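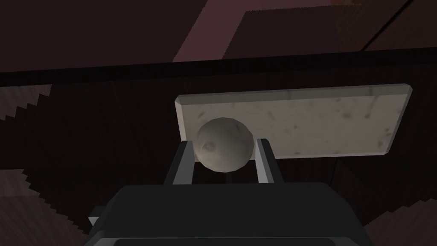
Why I still want the ugly examples

By Nhàn Tiêu

My colleague Kane Whitelaw and I have the same disagreement every month. He looks after the simulator in our group, I look after the examples that go from it into the learning system. He would like me to throw away more of them. I would like him to let me keep more. I write down my side now, and he has promised to answer it when he has time.

In our last round we collected 800 episodes in simulation. An operator drives the arm with a hand controller, closes the gripper on one object, and moves it to a target. After the filter, 687 episodes stayed. The filter is simple: if the object is lifted and reaches the target before the time limit, the episode is good. Everything else goes to a folder that no training script ever opens.

I spent two evenings in December with this folder, and I think we are wrong to leave it closed. Many of these episodes are good for nearly all their length. The operator comes down to a ball, sees that one finger is too close, goes back, turns the wrist a little and tries again. Then the time is over. By our rule this is a failure. For me it is the most useful thing a person can show to a machine, because it contains a mistake and also the repair of the mistake.

Kane says that a learner copies what it sees, and if it sees hesitation, it will hesitate. He is right about this. We trained once on everything, without any filter, and the arm stood above the object like a person who forgot why he came into the kitchen. But the answer to that is to mark the episodes by parts. The slow beginning can go out and the correction can stay. It is boring work and it needs a person. I did 22 episodes by hand in one afternoon and my eyes were tired, but I would do it again.

There is a second question, about how the world in the simulator should look. Some people want every surface clean and every light soft. In our scenes the ball is a bit angular at its edge, the slab behind it has brown stains, and the shadows on the dark wood end in small stairs. A visitor from Bachmann asked if we are going to fix the shadows. I said that I prefer to spend the week on new operators. A learner that is disturbed by a stain will have a hard life in a real workshop. The stains are cheap and I want more kinds of them, in other places, on other objects.

What I worry about much more is that 170 of our good episodes come from one operator, and he always approaches the ball in the same way. His work is beautiful to watch. The fingers arrive one on each side and there is hardly any space left between them and the ball. But a learner who has only this teacher knows one road to the ball – and when the road is blocked, it has nothing.

So my request to the group is small. Open the folder, pay for the hours of marking, and invite operators who are not yet so good. I have put my marked episodes on the shared disk, with notes on where I cut each one. Kane can start with the ones where he was driving.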